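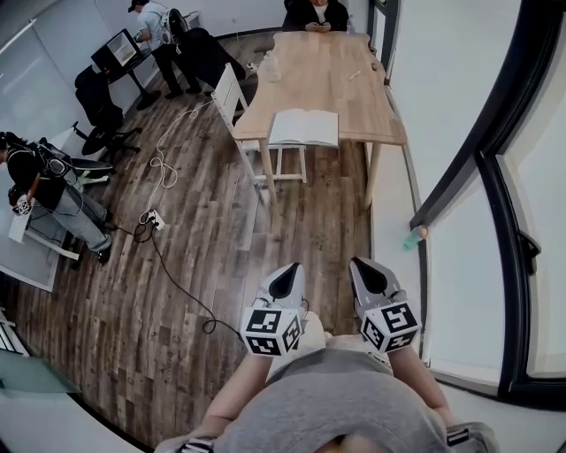
发件人:Wirkari 小组数据组
收件人:机器人社邮件列表
日期:01/11/2024
主题:回复:手持夹爪采集的几个问题

各位好,逐条回复,原文保留在前面。

> 1. 新同学每人要录多少条才算合格?
> 2. 标定块松了能不能自己拧?

第一条:每人先录 5 条练习,不入库,由数据组看过再开始正式录。目前库里可用的是 316 条,另有 42 条因为标定块被手臂挡住时间太长,轨迹断了,已经移到 Madness 目录。这个目录先不要删,写报告时要用来说明失败的情况。

第二条:不要自己拧。位置动过就得重新标定,先在群里说一声,换备用的那只。

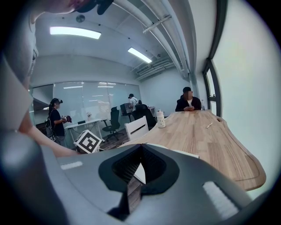

录制时手肘尽量往外放,别横在标定块前面。动作慢一点没关系,中途停下来想下一步的那种要重录。夹爪合拢后停一拍再抬,后面切分片段会省很多事。

> 3. Nutsugah 的脚本导出来时间戳对不上,是我电脑的问题吗?

不是。旧版脚本把左右两只夹爪的起始时间都当成零,新版已经传到共享盘,请重新下载。用旧版导出过的同学把原始文件再跑一遍,不用重录。

> 4. 校内赛到底用哪套任务?

还是 Atance 那套,一共 6 个任务,和上学期一样,只是叠放那一项改成双手完成。规则文档第二页有一处还写着单手,以本邮件为准,文档我稍后改。

另外两件事:

电源线和插线板走完之后请收到墙边,线不要打结。

11 月下旬的采集时段表已经建好,想占时段的直接填,填了来不了请提前一天划掉。

还有问题就回到列表里,不要单独发给我,别人可能也想问。

数据组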